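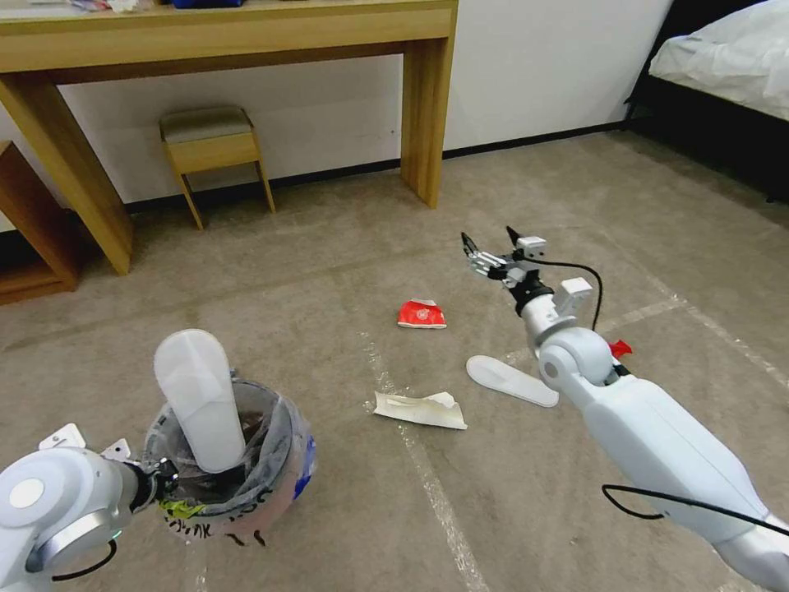
One slipper in the bin, one still face down on the carpet. Checkout day, Tuesday edition.

Let's talk about what people leave on a floor. I've been cleaning short-stay rentals since August and I have opinions, most of them about disposable slippers.

Nobody steals them. I used to assume guests would. Bathrobes, sure. Teaspoons, constantly. But the white slippers get worn for one evening and then abandoned wherever the foot happened to stop.

And never as a pair! The left will be by the door and the right will be under something. I don't know what happens to people's feet on vacation.

They also don't fit in a small wastebasket. You can go in heel first, toe sticking up like it has a question. You can fold it. It unfolds. Slippers have one talent and that's it.

Mayu Takagi, who trained me at Stutoren, goes sole to sole, heels down, and then puts the paper stuff in around them to hold them still. I thought this was fussy. I now do it every single time and have told her so, which she enjoyed more than I'd like.

Anyway, this carpet. Pale grayish beige. Somebody picked that color for a room where people eat. On the plus side, you can spot a crumpled red and white paper thing from the hallway.

White paper on it is another matter. I've walked past a flat torn piece three times, come back with the vacuum, and heard that noise. If you've vacuumed up paper you know the noise.

So, order of business: big stuff by hand, then paper, then crouch and look across the carpet toward the window, then vacuum. The crouch feels silly. It has saved me 2 unclogged hoses' worth of swearing this month alone.

On liners: clear bag, folded well over the rim. Go stingy on the fold and the first slipper drags the whole bag down in with it, and then you're fishing.

The place on Bañuelos gets the thick bags and I'm jealous every time. Ours come in a carton of 2000 and I believe they were all made from one regular bag, stretched.

Someone asked if I empty a bin that's only got a little in it. Yes. Always. A bin with "only a little" in it is how you end up meeting a banana peel 24 hours later.

Unit 532 left theirs spotless last week, by the way. Slippers side by side by the door, trash tied up, a thank-you note. I was suspicious the whole time I was in there.

Found one teaspoon missing. Okay. Balance restored – on to the bathroom.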